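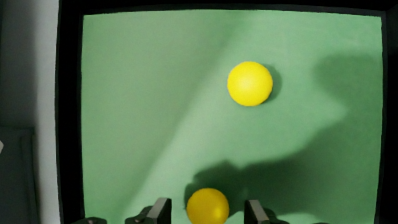
Pladham breakfast radio gets its fourth hour

Print this item | E-mail this item to a friend

Search the newsletter
Enter keywords Go

If you've been waking up to the Pladham breakfast program this year, you'll already know how good it has become, and from 14th December there's going to be more of it! The show grows from three hours to four, starting at five in the morning, which will please the bakers, the nurses coming off nights and everyone on the early train from Vonuvmont who has been writing in since June.

The extra hour belongs mostly to local news. Until now the newsroom has had to squeeze its bulletins into a few minutes between the weather and the traffic, and some lovely stories got lost along the way (the piece on the Vonuvmont ferry timetable went to air in such a hurry that half the town missed it). Now each bulletin will have room for a proper interview, and the presenters will read from a desk in the same studio as the reporters, so you'll hear them talking things over on air.

We sat in on a rehearsal and came away grinning. There was a long, funny conversation about the colour of the new buses, a live cross to the harbour that worked on the second go, and a segment called Fandum, where listeners ring up to talk about the program, series or presenter they have loved the longest. One caller remembered the theme music of a 48-year-old quiz show note for note and hummed the whole thing. The producers plan to take four calls a morning and they want all sorts, so don't be shy if your favourite is an obscure one.

Television viewers haven't been forgotten either. Sinaga, the small production house behind the evening magazine program, will film the last half hour of the radio show and put it online by lunchtime. The cameras are little things mounted up near the ceiling and the team say they stopped noticing them after a day or so. It's a neat way to put faces to voices, especially if you've only ever pictured your favourite newsreader in your head.

There's also a training scheme attached, and we're very keen on this part. Anyone over sixteen can apply to spend a fortnight in the newsroom learning to edit sound, write a short bulletin and read it aloud without gabbling. Roughly 100 people asked about the last round, so get your form in early. You don't need experience or a "radio voice", and regional accents are very welcome.

Forms are at the station's front counter and at the Vonuvmont library. Fandum callers can leave a message on the program line at any hour, with a name and a daytime number.

Print this item | E-mail this item to a friend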